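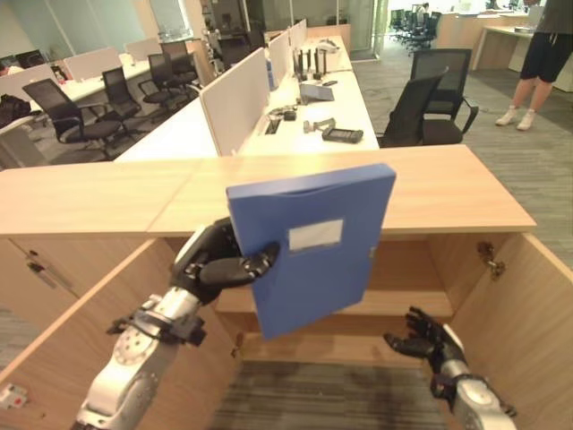 How long does a new team need before the Fevance recording kit yields examples worth keeping?
Our team needed two weeks, the first of which went almost entirely on operator practice.

Fevance Recording Kit: review
Reviewed by Hywel Wynne, Ellalent
2 Mar 2023

The kit comprises the operator's controls, the recording software and a labelling tool for preparing finished examples for training. Ellalent assessed it on office storage tasks, chiefly the handling of file boxes at a cupboard below a counter, with both arms in use. Over 3,000 examples were recorded during the assessment.

Set-up
Installation was straightforward and the written guide is clear. Calibration of the hands must be repeated at the start of each session and takes 12 minutes. The supplier should shorten this step.

Recording
The controls are comfortable and respond promptly. Grasping a box by its edge was learned quickly; working inside a cupboard with the doors open demanded more care, particularly where a hinge or shelf restricted the wrist. Operators may mark an attempt as failed without leaving the session. Dwayne Castellanos, who led the recording work, asked that failed attempts be kept, and the software stores them separately.

Labelling
This is the weaker part of the product. Start and end points are proposed automatically but were often placed too late, so that the first movement of the hand was lost. Correcting them by hand is slow. The Undance labelling tool, which we used last year, handled the same work better, although it offers no means of recording.

Support
Two enquiries were sent to Ouazzani, the distributor. Both were answered the next working day, one of them in full. The question of exporting force readings remains open.

Recommendation
Suitable for teams with trained operators and a separate labelling tool already in place. Purchasers without either should request a trial period before placing an order.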